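Tips for the practice bench: stitching

Sunday, January 15, 2023

Most of the questions that come in to the Ovness workshop pages about suture practice are about the table, the light and the thread. Very few are about the knots themselves. These tips are sorted by the order in which you meet the problems. They are for people practising on a pad or a piece of meat at a bench or kitchen table, and nothing in them is advice for treating a real wound.

Before you start

Clear more space than you think you need. A practice piece takes up very little room, but your forearms have to rest on something and the thread needs somewhere to go. Move cups, phones and anything with a loose cable. A long strand will catch on the corner of a notebook and you won't notice until it pulls.

Put a wipeable tray or an old baking sheet under the work. If you are using meat, lay a folded damp cloth under the tray so it can't slide. Keep a chopping board for this and nothing else, and mark the back of it.

Sit down with your elbows slightly lower than the tabletop, or level with it. If your shoulders come up towards your ears after ten minutes the table is too high. A cushion on the chair is the cheapest cure.

Light

One lamp, close, set off to the side of your weaker hand, does better than a bright ceiling light. Bring it in until the cut is well lit and don't worry that the edges of the piece fall into the dark. You are only working in the middle.

Damp surfaces glare. Small beads of moisture throw back white points of light and those can hide a fine red line or the place where the thread goes in. Tilt the lamp a little before you reach for a cloth. If that doesn't help, press the surface once with a dry pad and lift it straight off. Wiping sideways drags at a cut you have already partly closed.

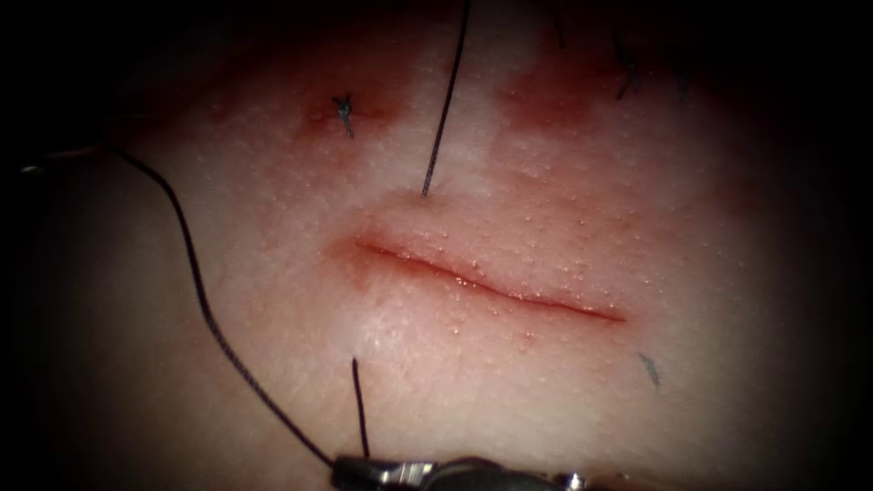

Black thread entering just above the middle of the cut, with beads of moisture on the surface.

Pale surface and black thread is the easiest pairing to see. If your pad is a darker colour, try blue or white thread. On a light pad, stay with black.

What to practise on

Silicone pads keep for years if you dust them lightly and store them flat. They are clean and always ready, but many are stiffer than tissue and the cheap ones tear at the needle hole. We have used the Vivaton pad in the workshop and it has lasted through two groups of beginners. Use both faces before you throw one out.

Meat with the skin on gives a better idea of how edges behave. Ask the butcher for a flat piece and say you want the skin unscored. Keep it in the fridge until you are ready to sit down, and bin it when you finish. It does not go back in the fridge with food, and nobody eats it.

Banana skin and orange peel are fine for a first evening with the needle holder. Foam is poor. It lets you pull as hard as you like and teaches you nothing about tension.

Making the cut

Draw the line first with a fine marker if you have trouble keeping straight. Make the cut in one pass. Going back over it leaves a ragged lip that will never sit level, and you will blame the stitches.

Keep your first cuts straight and short. A long one is tempting but you will get tired in the middle of it and the last stitches will be the worst. Four or five stitches on a short cut, done slowly, is enough for one sitting.

Turn the piece so the cut runs across you from side to side. If it slopes away at one end, turn the whole tray and leave the cut alone.

Thread

Cut a working length you can pull through without raising your arm above your shoulder. Wherever you put the spare, put it in the same place each time. I let it lie in one loose curve to the left. Mofokeng, who shares the bench with me, lays hers away from her over the top edge of the tray. Either will do. A heap of thread beside your hand will not.

Braided thread grips itself and the knots hold easily. It also picks up fluff, so don't let it trail over a towel. Monofilament slides through nicely and then springs open, and needs extra throws. If you are new, start with braid.

Practice thread is sold cheaply past its date. It is perfectly good for a pad. Keep it in a box marked PRACTICE in large letters and don't mix it with a first aid kit.

If the thread kinks where it came off the packet, draw it once between finger and thumb, gently. Hard pulling weakens it close to the needle.

Working along the cut

Close from one end towards the other, or put the first stitch in the middle and halve the gaps. Both are taught. Working from one end is simpler to begin with, and you can see your progress plainly: the stitched part is drawn together and the rest is still a thin open slit.
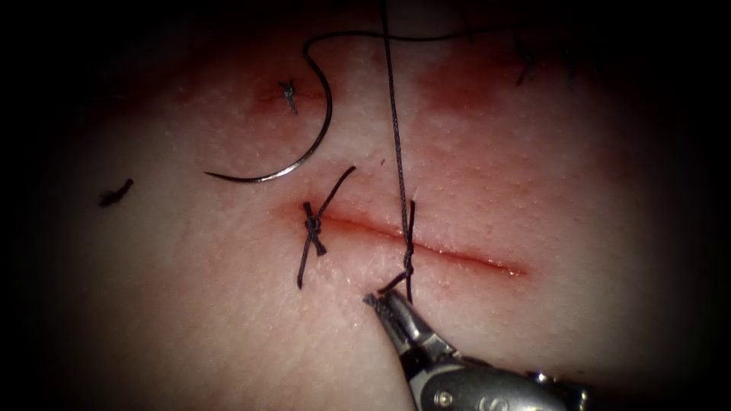

Hendrik Pretorius

Finish each stitch and trim it before going on to the next. With interrupted stitches every one stands alone, so if the third is poor you can take it out and the first two are none the worse.

Take the same bite on both sides. Uneven bites are the usual reason one lip ends up standing higher than the other. A little rolling outwards at the edges is all right. What you don't want is one edge tucked under the other.

Go in with the needle upright to the surface and turn your wrist so it follows its own curve. Pushing a curved needle in a straight line bends it or tears the hole. If you feel it stick, back it out and start again.

Lay the knot to one side of the line. A knot sitting on top of the cut presses into it and is harder to take out later. Beginners nearly always leave it on the line, and all it takes is a small pull to the side before the last throw.

Tension

Pull until the edges meet and then stop. If the surface puckers or the thread sinks in, it is too tight. On meat a tight stitch leaves a dent you can see after it has been cut out. Use that to check yourself: snip one stitch at the end of the session and look at what it leaves behind.

Hold the long strand up and steady as you settle the throws. If it goes slack halfway the first throw loosens and you are back where you started. A second wrap on the first throw (a surgeon's knot) helps keep it in place on anything springy.

Trimming

Tails should be long enough to get hold of and short enough not to reach the next stitch. Up to the width of a fingernail is plenty for practice. Cut with the tips of the scissors, and look at both blades before you close them. Almost everybody cuts through a knot at some point by looking at one blade only.

Splayed tails that make a small cross over the knot are nothing to worry about. If they bother you, lay both to the same side before cutting.

Sweep up the offcuts as you go. Short black ends look very much like a stitch when you are tired.

The needle

Decide on one place for the needle when it isn't in the holder and keep to it. Resting it on the piece is common, and it is handy while you tie, but have it well clear of where your fingers are going and know which way the point is facing. A magnetic strip stuck to the edge of the tray is better. The Arness strip we bought for the tool wall works well with a short piece cut off it.

Never feel for a dropped needle with your hand. Stop, bring the lamp down low to the table and look for the glint. Then use a magnet.

Pick the needle up with the holder about two thirds of the way back from the point. Too near the thread end and it swivels. Don't use your fingers to correct it. Put it down, take hold again.

Putting away

Used needles go in a proper sharps tub. A jam jar with a taped lid will do until you can get one, but it must not go in the kitchen bin. Ask your pharmacy or your council where to take it.

Wash instruments in warm soapy water as soon as you finish, with an old toothbrush for the joint and the jaws. Rinse, dry them fully and leave them open overnight. A drop of light oil in the hinge once a month is enough. If the holder has begun to let the needle slip, look at the jaws under the lamp before buying another. Most often there is dried muck in the grooves.

Silicone pads: pull out all the old thread, wash, pat dry, dust with cornflour. Store away from sunlight, and not stacked face to face or they will stick.

Wipe the table with your normal kitchen cleaner, let it stand for as long as the bottle says, then wipe again. Wash the cloth hot.

Keeping a record

A cheap exercise book is all you need. Put down what you worked on, which thread, and what went wrong. I write one line per sitting. It is dull to read back but it did show me that my right-hand stitches were always the loose ones -- I had been sitting too far over to the left.

Replacement pads for the workshop kit are order code 2526 at the Ovness counter. The black braid is on the shelf below, next to the gloves.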